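4. Submitting a Film to the Drasholm Festival of Nature Films

This section covers entries made through the Todach submission desk. You need a filmmaker account (see section 3) and a finished file of your film.

1. Sign in and open My Films. Select New Entry.
2. Type the title exactly as it appears in the opening credits. The title is printed on the award certificate and cannot be edited once judging starts.
3. Choose a category. Short films run up to 6 minutes. Anything longer goes under Documentary or Feature.
4. Enter the names of the director and producer. Up to 4 names may be listed for each role.
5. Upload the film, then wait for the green check mark before leaving the page.

Caution: Closing the browser during an upload deletes the partial file. You will have to start again from step 5.

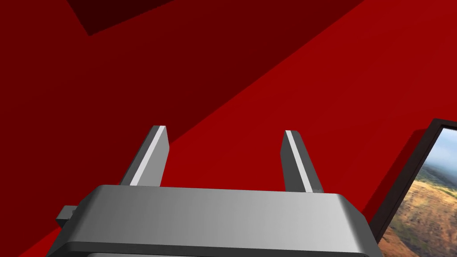

6. Add a subtitle file if any part of the film is not in English. Subtitles burned into the picture are also accepted.
7. Under Awards, tick each prize you want to be considered for. The Shaikh Prize for conservation work needs a written statement of no more than 316 words.
8. Select Review, check every field, and select Submit.

You will receive an entry number by email. Quote it whenever you write to the festival office.

Note: Entries saved as drafts are not seen by the judges. A draft shows a gray dot next to its title in My Films.

Changing or withdrawing an entry

Open the entry and select Withdraw or Replace File. Both buttons are removed when entries close in September. After that, write to Annick Simard at the entries desk. Questions about the award categories go to Vimala Rodrigues.

Section last revised April 4, 2021.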